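Colm Mac Suibhne
Bench notes on teaching a robot by hand, from the Noltora workshop. Thread.

1/ We use two ways to show the arm a task. In one, you put it in free-drive and push it through the motion yourself. In the other, you stand back and steer it with a handheld controller while it records.

2/ Hand guiding is quicker to learn. Enda Lenihan had usable demos on her first morning. The trouble is that your arm ends up in front of the wrist camera, and the policy learns from pictures with a sleeve in them.

3/ Remote control keeps you out of view. It costs time. My first pick by controller took 3 minutes. The same pick by hand took a few seconds.

4/ Since October we have saved 286 demos of one pick and place. I threw out the ones where I paused in mid-air to think. The arm copies the pauses.

5/ Storage note for anyone planning this: one long session came to 3,390 files before we started packing each demo into a single file. Do that from the start. The copy to the Carroll server went from overnight to a coffee break.

6/ Grip is the part I find hardest to show by remote. There is no feel through the controller, so I go by the wrist view and close slowly.

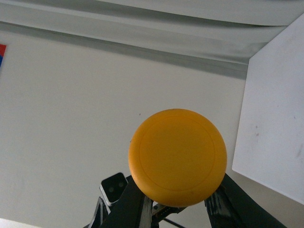
7/ Closing slowly matters most with round parts. If the fingers meet the rim off center, the part turns as they close, and you have recorded a bad habit. With the orange disc I look for the faint ring inside its rim and the black fingers coming up toward it from either side. If I can't see the ring clearly I back off and start that demo again.

8/ Enda does it differently. She closes on the part early, lifts a little, then corrects. Her demos are longer than mine but have more recoveries in them. We train on both.

9/ Next job is three operators on the same task, same start pose, separate folders. I'll post the settings when they're stable.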